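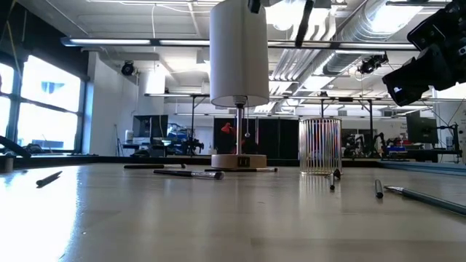

Re: Base ports cutting out with lamp on

From: Kwan-ho Lui
Date: 5/23/24

Chia-jung Kuo wrote:
> Both ports on my table lamp drop out when a tablet is charging.
> The phone in the other port starts and stops every few minutes.
> The bulb stays lit the whole time. Is the pull switch at fault?

Probably not the switch. If the bulb doesn't flicker, mains is reaching the base and the fault is after the split. On the Pinska lamps I have opened, both ports share one small converter board, fed ahead of the pull chain, so they stay live with the lamp off.

Try this before opening anything:

1. Unplug the phone and run the tablet alone for 20 minutes.
2. Swap ports and repeat.
3. Repeat with a short cable you trust.

If it only fails with both devices connected, the converter is hitting its current limit. Mine shut down at 197 mA over the label rating and reset by itself. If one port fails alone, suspect a cracked solder joint at the connector.

Fung-ping Shih posted a board layout in August, see the archive. Unplug the lamp before you remove the base cover.

Kwan-ho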